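Et puis il y a les modes d'emploi. J'avais promis à ma sœur de ne plus jamais aborder le sujet à table, alors je l'aborde ici, où personne ne peut me demander de passer le pain pour me faire taire.

Je lis les modes d'emploi. En entier, dans l'ordre, y compris la page où l'on me recommande de ne pas plonger le grille-pain dans la baignoire. Je les lis même avant de brancher l'appareil, ce qui me vaut une réputation de maniaque dans ma famille et, je crois, un certain respect chez mon plombier. J'ai une boîte à chaussures pleine de ces petits livrets agrafés (deux boîtes, bon, la deuxième est sous le lit) et je soutiens depuis des années qu'on y trouve autant de littérature que dans pas mal de romans de la rentrée.

Or on est en train de nous les retirer. J'ai acheté en juillet une bouilloire de la marque Flonura, un modèle tout bête, un bouton, un couvercle. Dans le carton, un bout de papier grand comme un ticket de métro avec un de ces carrés à scanner. C'est tout ! J'ai scanné. On m'a demandé d'accepter des choses, puis de choisir mon pays, puis de créer un compte, et au bout du compte je suis tombée sur une vidéo de 4 minutes avec du ukulélé. La dame de la vidéo remplit la bouilloire. Elle sourit. Elle ne dit à aucun moment comment on enlève le filtre. 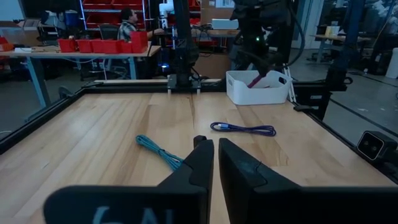

Table en bois clair, vue de près.

J'en parle avec humeur parce que le mode d'emploi papier, je le prends pour une politesse. Quelqu'un, quelque part, s'est assis à un bureau et s'est demandé ce que je risquais de ne pas comprendre. Il a imaginé mes bêtises. Il a écrit « tourner d'un quart de tour vers la gauche jusqu'au déclic », et dans ce déclic il y a toute une attention pour moi, qui suis dans ma cuisine avec mes lunettes sur le front. La vidéo, elle, va à sa vitesse. Si je n'ai pas suivi, je reviens en arrière, je dépasse, je repars, je retombe sur le ukulélé, et pendant ce temps j'ai de l'eau jusqu'au coude.

Je sais ce qu'on va me répondre, on me l'a déjà répondu. Les arbres. D'accord pour les arbres. Mais j'ai quand même reçu la bouilloire dans un carton, lui-même dans un deuxième carton, avec du papier froissé de quoi emballer un cheval, et je refuse de croire que ce sont mes huit pages agrafées qui faisaient déborder la forêt.

Il y a aussi l'argument des traductions, que je trouve plus sérieux. C'est vrai que c'était souvent du grand n'importe quoi. Mon préféré reste celui de la machine à coudre Kwiatkowski de ma tante, où il était écrit « ne pas contrarier l'aiguille ». On le disait à la maison pour tout. Ne contrarie pas l'aiguille, quand mon oncle rentrait fatigué ; ne contrarie pas l'aiguille, quand le chat dormait sur le courrier. Je ne sais pas ce que disait l'original et je ne veux surtout pas le savoir. Mais enfin cette phrase bancale, quelqu'un l'avait mise là pour moi, et elle fonctionnait : on n'a jamais contrarié l'aiguille, et la machine coud toujours.

Ma voisine du dessus a un autre point de vue, elle dit que les gens ne les lisaient pas de toute façon. Peut-être. Les gens ne lisent pas non plus les plaques de rue quand ils savent où ils vont, et on ne dévisse pas les plaques pour autant. Un mode d'emploi, ça se lit surtout trois ans après, un vendredi à vingt-trois heures, quand l'appareil se met à clignoter en orange et qu'on a du monde le lendemain. À ce moment-là on ouvre le tiroir et on bénit la personne qui a prévu une ligne « voyant orange ». Essayez donc de retrouver la page du fabricant trois ans après. La mienne, pour un radiateur Gureck, renvoyait vers un site qui vendait des chaussures de randonnée.

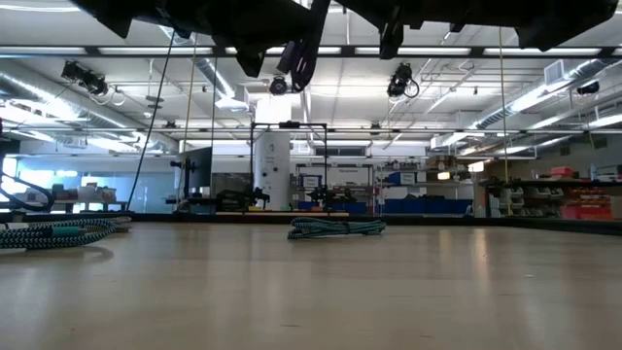

Christos Gkikas m'écrit qu'il partage ma nostalgie mais pas ma conclusion : son père lisait très mal le français et, avec les vidéos, il a pu pour la première fois monter une étagère sans appeler un de ses fils. Le papier, me dit-il, n'était poli qu'avec ceux qui lisaient bien, et il aimerait que je m'en souvienne avant de m'en prendre au ukulélé.

Je m'en souviendrai. Ça m'a même un peu embêtée, cette lettre, j'y ai repensé toute la semaine en faisant autre chose. Il a raison, les livrets étaient faits pour des gens comme moi, qui aiment les listes et les numéros de page, et je n'avais jamais pensé à ceux que ça tenait à la porte. Sauf qu'on aurait pu garder les deux ! Une vidéo pour le père de Christos, un livret pour moi, et un bon dessin au milieu, parce qu'un bon dessin avec une flèche, tout le monde le lit, même mon beau-frère.

Le plus beau que je possède est d'ailleurs presque sans mots. C'est celui d'un ventilateur Burnside acheté en brocante, qui n'a jamais tourné chez moi, et dont j'ai gardé la notice : des vis dessinées à leur taille réelle, pour qu'on puisse poser la sienne dessus et vérifier. J'ai trouvé ça d'une délicatesse folle. On pose sa vis sur le papier, elle tombe pile, on continue.

Pour le filtre de la bouilloire, il fallait tirer vers le haut en pinçant les côtés. Je l'ai écrit sur une fiche, avec une flèche, et je l'ai mise dans la boîte.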